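October, 22:40
Written by the keeper of the Pasix cell, Sterkcombe

I stayed late again with the cell. The new bracket for the wrist camera arrived from Herberg this morning, and I wanted to have it on the arm before I went home. It is on, but I am not satisfied.

The old bracket had a small play in it. When the arm stopped quickly, the camera moved a little after it, and then every grasp was wrong by the same small amount until somebody pushed it back with a thumb. I did this pushing for the whole summer. Now I took everything off, cleaned the flange with a dry cloth and put in four new screws. One of the old ones was so worn in the head that I needed 40 minutes to get it out.

After that came the calibration. I made 9 poses with the board, the same as always, and the result was worse than with the old bracket. I made them again and it was worse again. Then I saw that the cable was too short at pose six and pulled the camera to one side. I opened the cable clip, gave it more length and fixed it again below the elbow. The third time the numbers were good. I wrote them on the paper inside the cabinet door, under the ones from spring.

What is left is the model. In Kırmızıgül, this is our name for the simulated cell, the camera must sit where it sits on the real arm, or the test tasks there mean nothing. I typed in the new offset and turned the tilt by hand, little by little, always with the cup task loaded. It is slow work and my eyes are tired – the brown table has nothing on it to hold on to, only the cup.

I would like to see more of the fingers. When I tilt down to get them, I lose the far side of the table, and the other tasks need the far side. I don't know yet what is the right compromise.

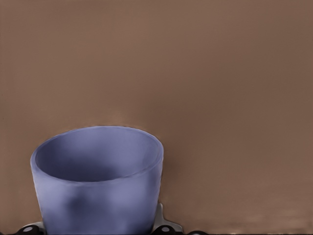
CELL NOTES

Tilt as I left it tonight. The mouth of the cup is complete, but its lower part is out of view, and of the gripper I get only the tops of the parts along the bottom. Much too much brown above. Tomorrow I go down in small steps and save each one under its own name.

Also for tomorrow: run 300 empty cycles on the real arm and check the four screws after. Order a longer camera cable. Write to Herberg about the drawing, the hole spacing on it is not what they sent.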